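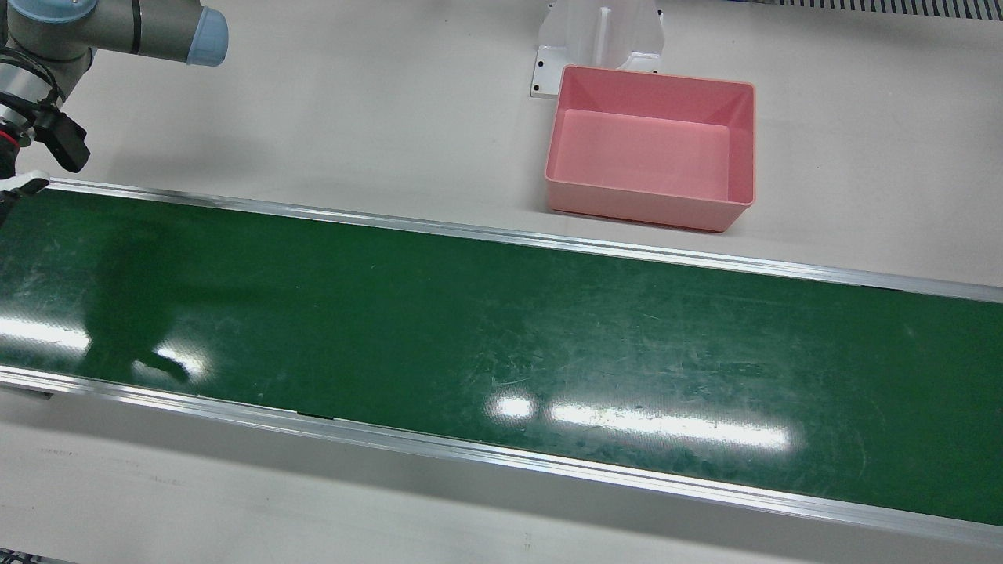 # belt-marks

A written record of every scratch, scuff and pale streak on one green conveyor belt, plus a smaller record of what lives on the desk next to it. The belt is in the back room at Ellthorpe. If you don't work at Ellthorpe you are welcome to the files, though I do wonder about you.

Maintainer: Tumelo Modise. Complaints about the belt go to me. Complaints about the desk go to whoever sits there.

## Why this exists

Last winter there was an argument over whether a long streak was new. Half the room swore it had been there since the belt was fitted. The other half swore at the first half. We had no record either way, so the argument ran through lunch and into the afternoon, and at the end of it I was holding a tape measure.

The log started as a sheet of paper taped to the wall. It got moved to a spreadsheet when the paper fell down, and into this repository when two people saved the spreadsheet under the same name with different contents. The streak is `M014`. Its age is recorded as `unknown`, and both halves consider themselves vindicated.

## What's in the repository

```
belt-marks/
 README.md
 marks.csv the marks on the belt
 rails.csv the side rails, joints and dents
 desk.csv the desk, in a general sense
 notes/ longer remarks, some of them civil
 scripts/check.py complains about bad rows
```

`marks.csv` has 127 rows at the current release, one per mark. A bundle of fine scratches that run together gets a single row, because the alternative was madness. `rails.csv` is much shorter. `desk.csv` is a plain list of things and where they are meant to be, and it goes out of date faster than I can type.

## Columns in marks.csv

There are 11 of them. There used to be more. We dropped `mood`.

| Column | Type | What goes in it |
|---|---|---|
| `id` | text | `M` and a number, never reused |
| `zone` | text | `A`, `B` or `C`, see below |
| `along_cm` | number | distance along the belt from the chalk line |
| `across_cm` | number | distance from the near rail |
| `length_cm` | number | longest dimension of the mark |
| `kind` | text | `scratch`, `scuff` or `streak` |
| `direction` | text | `along`, `across` or `stray` |
| `depth` | text | `surface` or `catches` (drag a fingernail over it) |
| `first_seen` | text | month, or `unknown` |
| `seen_by` | text | initials |
| `remark` | text | free text, keep it clean |

`kind` causes the most trouble. The working rule is that a scratch is a line, a scuff is a patch, and a streak is pale and came off something. When two people disagree, put down what the person with the tape measure says.

`depth` is a judgment call made with a fingernail. Please don't use a screwdriver to find out. `M088` exists for exactly that reason.

## Zones

The belt is split into 3 zones, starting from the chalk line I drew on the floor under the far-left leg. The chalk line gets mopped off every so often and I redraw it from a pencil mark on the leg, which cleaning has so far spared.

- **Zone A** is the narrow strip by the start. It gets used for setting things down and picking them up again, and has fewer marks than you would expect.
- **Zone B** is the middle. Plenty of fine scratches, most of them running along the belt.
- **Zone C** is the last stretch. More of the same, with extra scuffs and the majority of the arguments.

A mark that crosses a boundary belongs to the zone where it begins. A mark that runs the full length of the belt would be a new belt.

## How the marks were logged

1. Stop the belt and clear it. Clear means clear. A roll of tape is an object.
2. Wipe it with a dry cloth and wait for the dust to settle back down on the rails, where it prefers to be.
3. Turn off the overhead lights and use the hand lamp held low, almost level with the belt.
4. Work from the near rail outward, one zone at a time, calling out the numbers.
5. Have somebody else write them down. The person holding the lamp always thinks they can also write. See the handwriting in `notes/first_pass.txt`.
6. Run `check.py` before you go home.

One zone takes some 10 minutes with two people who get along.

Step three matters more than it looks. The surface is glossy and dark green, and under the ceiling lights it throws back bright patches that hide everything beneath them. In the first pass a whole cluster of scratches went missing under one of these, and we only found them when a bulb blew. People have also logged the reflection itself. I removed those rows and will be discreet about the initials.

## The rails

Both side rails are aluminum. The one along the near edge is made of lengths butted together, and the seam where two of them meet has its own row in `rails.csv`, as `R002`. It is a seam. It gets reported as a crack every time we have a visitor, and I would take it kindly if you didn't open another ticket for it.

The spare rail brackets came from Gulyás and are in the drawer marked BRACKETS. The drawer marked GULYÁS contains string.

## The desk

`desk.csv` was Tumelo's idea, says the commit message, written by Tumelo. The theory was that if each thing on the white desk had a stated home, it would go back to it. The theory has been tested thoroughly.

The columns are `thing`, `home`, `found_at` and `remark`. Typical entries:

| thing | home | found_at | remark |
|---|---|---|---|
| monitor | back of desk | back of desk | facing the chair, for once |
| keyboard | in front of a monitor | edge of desk | one elbow from the floor |
| black cables | tied behind the monitor | across the desk | the tie is in the drawer with the string |
| paper cup | bin | desk | on its side |
| tape measure | hook by the door | unknown | whoever has it, I'm not angry |

`found_at` is filled in at the end of the afternoon, before anyone has had the chance to be helpful. Nothing is tidied first. The first version was tidied first and showed a desk so orderly that I was asked which building it was in.

The cup row is open-ended. It doesn't refer to one particular cup, and closing it as fixed because you threw one away will get it reopened.

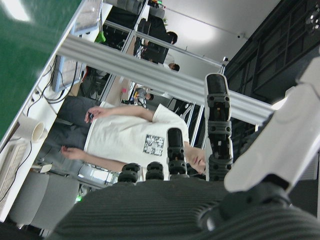 **What should I wipe the belt with?**

Use a dry microfiber cloth for dust, and a cloth dampened with plain water for anything that stays put. Wring it out well and dry the belt before you run it. For sticky residue we use the Biltel surface wipes in the cupboard, one small patch at a time, followed by water. Scouring pads are for the sink.

## Known problems

- **`first_seen` is mostly honest from May onward.** Before that it is whatever people remembered, and they remembered with great confidence.
- **Widths are slightly off in Zone C.** The tape was read from the outside of the near rail for part of one session. The affected rows say `outer` in the remark. I haven't corrected them, in case the correction is also wrong.
- **Streaks come and go.** Some pale streaks wipe off weeks after being logged. Keep the row and write `gone` in the remark. Deleting it upsets the numbering and then it upsets me.
- **The belt can be turned.** If it has been advanced since the last session, the positions won't line up. Find `M014`, bring it back to the chalk line, and start from there. This is the only useful thing `M014` has ever done.
- **Initials clash.** Two people share a set. One of them now signs with a small `x` at the end and has been gracious about it.

## What it's good for

You can use it to settle whether a mark is new, to decide when to order a replacement belt from Cutora, and to see where things are getting dragged when they should be lifted. Zone C is mostly dragging. I have said so at lunch.

It won't tell you what made a given mark. People keep asking the file for a culprit. The `remark` column holds several accusations, all of them unsigned, and they should be read as literature.

I wouldn't carry the figures over to another belt, either. One belt, one room, one set of habits, and a tape measure with a bent tab.

## Adding rows

Open a branch, add your rows at the bottom, leave the existing order alone, and run:

```
python scripts/check.py marks.csv
```

The script objects to missing zones, repeated ids, negative lengths and the word "massive" in the remark. It used to object to the word "tiny" as well, but there was a mark that was.

For `desk.csv`, edit the row in place. If the thing has no row, ask yourself whether it should be on the desk, and then add the row anyway.

## License

Do what you like with the text and the numbers. If you publish something based on them, send me the title so I can pin it up where the paper log used to be. The tape is still on the wall.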